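Tumix Home Marbling Set: Owner's Guide
Filed under: Guides > Paper crafts > Getting started

Section 2. Setting up and making your first sheets

Welcome to the fun part! If you've worked through Section 1 you have a box of unpacked bits and a fair idea of what they're called, and by the end of this section you'll have a line of patterned paper drying over the bath. Read the whole section once before you mix anything. The thickened water (we call it the bath from here on) needs a night to settle, so the mixing happens the evening before and the colours come out the next day.

What you'll need from the set

The Jumitz powder, one sachet
The six colours and their droppers
The two combs, wide and narrow
The James rack, for drying
The alum sachet and the sponge

And from the house: a jug, a hand whisk or a stick blender, newspaper torn into strips as wide as your tray, a pencil, an apron you don't love, and a shallow tray a bit bigger than your paper. The set doesn't include a tray. We used to put one in, and so many people told us they already had something better that we left it out and made room for a sixth colour instead.

2.1 Mixing the bath

1. Fill the jug with cold water up to the line given on the sachet.
2. Start whisking, then shake in the Jumitz powder a little at a time. Tip it all in together and you'll get lumps like tapioca, and they take an age to go.
3. Keep whisking until it looks like thin wallpaper paste. It will be full of bubbles at this stage. That's fine.
4. Cover the jug with a plate and leave it overnight somewhere cool.

Note: very hard water can make the bath stringy. If your kettle furs up quickly, use bottled or filtered water for this step. You only need it for the bath, and tap water will do for rinsing.

Caution: the dry powder is slippery when it meets a wet floor. Wipe up spills with a dry cloth first, then a damp one.

2.2 Preparing the paper

You can do this the same evening while the bath settles.

1. Pencil a small cross on the back of each sheet. You'll be very glad of it later, when you're standing there with a damp sheet in each hand.
2. Stir the alum into a cup of warm water until it disappears.
3. Sponge it over the front of each sheet in even strokes, first one way and then across.
4. Stack the sheets with a board on top so they dry flat, and use them the next day.

Missed patches show up as pale, washed-out areas in the finished pattern. Some people like the look and do it on purpose (try a stripe!).

Caution: alum stings in cuts and in eyes. Wear gloves if your hands are chapped, and keep the cup out of reach of children and pets.

2.3 Choosing a table

Any level table will do, at a height where you can reach the far side of the tray without leaning on it. Put a spirit level on it if you have one. A bath that's deeper at one end lets the colours drift, and you'll spend the afternoon wondering why your pattern keeps wandering off towards the window.

Stand the tray near the middle and keep your bottles on the side of your writing hand, so you aren't carrying drips over the bath. Leave a clear patch of tabletop for putting paper down. Keep out of draughts and strong sun, both of which put a skin on the bath.
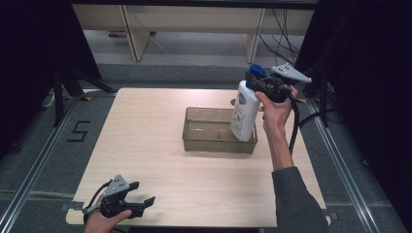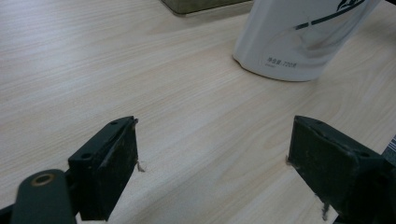

Both views: light tabletop with a wood grain.

Once you're happy with the table, let the room come up to 18 degrees or a touch over. Bath, colours and room should all feel the same. Cold colours dropped on a warmer bath tend to sink, and there's no getting them back up again, so bring the bottles indoors the night before if you store them in a shed or garage.

2.4 Pouring and testing

1. Pour the settled bath slowly down the side of the tray until it's as deep as your thumb is wide.
2. Lay a strip of newspaper on the surface and draw it towards you. This skims off the bubbles and the skin. Do it again with a fresh strip.
3. Shake the blue and let one drop fall from just above the surface.
4. Watch it spread. A good drop opens out to the size of a jam jar lid and stays there.

If the drop sinks, the colour is too thick: add a little water to the bottle, shake, skim and try again. If it races across the whole tray, the colour is too thin, and a few more drops from a fresh bottle will steady it. Ragged, star-shaped edges mean the bath has a skin on it, so skim and carry on.

Test each colour in the order you plan to use it. Every colour pushes against the ones already down, and the last one on usually needs to be the strongest spreader of the lot.

2.5 Making the pattern

1. Skim once more.
2. Drop your first colour all over, then the second into the gaps and into the middles of the first. Keep going with as many as you fancy. Two is plenty for a first go, and a dark with a light looks lovely.
3. Stop here for a stone pattern, or draw the wide comb through from left to right and then back again between the lines.
4. For the finer feathered look, follow with the narrow comb, top to bottom.

Wipe the comb after every pass. Go slowly and let the teeth just touch the surface. They don't need to reach the bottom of the tray.

2.6 Taking the print

1. Hold the sheet by two opposite corners, pencil cross facing you.
2. Let the middle touch the bath first, then lower the corners in one smooth go. A pause leaves a line, and trapped air leaves a white spot.
3. Count to five and lift it from one end, dragging it gently over the lip of the tray to scrape off the extra bath.
4. Rinse under a soft trickle and hang it over the James rack, pattern side out.

And then look at it! I've been making these since I was at school and I still get a small thrill at this bit. No two come out the same, even when you try very hard.

Skim the bath and start again. One mix lasts an afternoon and will keep for a second day with a plate over it. After that it goes thin and smells of the seaside. Pour it down the sink with plenty of running water.

2.7 If your sheets curl

Wait until they're bone dry, then iron on the back, on low, with a clean sheet of paper in between. Press under heavy books overnight. Don't iron damp prints, as the colour will lift on to the paper and quite possibly on to your iron.

Spares: extra Jumitz sachets are part 359, and a replacement narrow comb is part 1725. Combs for larger trays are covered in Section 5.

Guide written by Emlyn Sayce. Last revised Mon 13 July.

© Sovport. Tumix, Jumitz and James are names used by Sovport | Contact us | Back to top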